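Surveying from the Air, Unit B
Handout for session on stockpile volumes

Read before the practical. Bring a calculator and the Fulldale data pack.

Why this session exists

Volume is the easiest number to get out of a drone flight and one of the hardest to defend. You draw a line round a heap, the program gives you cubic metres, and the client pays or gets paid on it. Most sales material stops there. You will be told the answer is "survey grade", a phrase with no agreed meaning, and you will be shown a very handsome coloured model. Handsome models are cheap. I'd like you to leave able to say where a volume came from and how wrong it might be.

What a volume is made of

A stockpile volume is the space between two surfaces. The top one you measured. The bottom one, the base, you almost certainly did not, as there was a heap sitting on it. Students spend nearly all their effort on the top surface and then accept whatever base the software offers.

There are three bases in common use on small sites:

Flat plane. The program takes the lowest point on your boundary, or an average height, and runs a level sheet through the heap. Quick, and rarely true of a quarry floor.

Fitted surface from the boundary. The heights round the toe are joined up underneath. Better on sloping ground. It goes badly wrong if the boundary climbs onto the heap in one place, and it will not tell you that it has.

Earlier survey. The yard was measured before anything was tipped. This is the one to ask for. Be suspicious of it too: check that it is on the same datum, and ask if the floor has been scraped or filled in the meantime.

The Fulldale heap

The data pack covers a single heap of crushed limestone against a bank. The contractor's program, Stundilach, gave 2,388 cubic metres. Look at the report. It prints that figure in large type and gives no tolerance with it. The base method is in the settings table near the back, where it says "auto".

Irfan Marwat reprocessed the same photographs with the pre-tipping survey as the base, and then again with a flat plane. Same pictures, same control, same boundary. The two results were over six per cent apart. Neither run gave a warning. If you had only been handed one of them you would have had no reason to doubt it.

The check points in that job had a vertical error of 19 mm, which the report treats as proof that the volume is good. Think about what it does prove. The check points were on hard, open ground, nicely spread, easy to see from the air. They say something useful about the model on hard, open ground. They say very little about the shaded side of a heap and nothing at all about the floor underneath it.

Random error and steady error

A scatter of small height errors, some up and some down, mostly washes out across a big heap. People learn this and relax. A steady error does not wash out. If the whole top surface sits too high by a small amount, you gain that amount over the full footprint, and low, wide heaps suffer the most. So when somebody quotes one accuracy figure for volumes in general, ask what shape of heap they had in mind.

Common sources of steady error: wrong antenna height at the base station, a geoid model applied on one survey and left off the other, poor camera calibration giving a gentle dome or dish over the site. The last is easy to miss if all your control is round the edge. Put a point in the middle.

Where to draw the toe

Samina Niazi and Sobia Bukhari each drew the boundary on the Cormier yard job without seeing the other's. They are both careful. Their lines agreed well on the open side and parted company where the heap had slumped into its neighbour. There is no right answer there, only a decision, and it should be written down. Automatic toe detection makes the decision as well — it just keeps its reasons to itself.

Things I do not accept in coursework

A volume with no base method stated.
A volume quoted to the decimal place.
"The software calculated the error", with no account of how.
Tonnes, unless you say where the density came from. A figure from a textbook is a guess about somebody else's stone.
A comparison with the weighbridge that leaves out moisture, or leaves out lorries loaded between the flight and the count.

For the practical

Work in pairs. Each of you draws the boundary alone, then compare. Run all the base methods on both boundaries and put the results in one table. Write half a page on which you would sign, and the range you would give with it. If your range is very narrow, expect questions.

The Trornov licence allows a limited number of seats, so save your work and log out when you have finished. Scripts go in the usual folder by the end of June. Natalia Bautista is second marker and is stricter than I am about units.

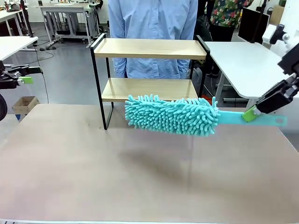 Hammad Chaudhry
Lecturer, Site Measurement and Mapping

Hammad teaches Unit B and the error analysis workshop. He worked on quarry and landfill surveys before moving to teaching, and still checks volumes for other people when they ask. Questions about this handout are best brought to the practical.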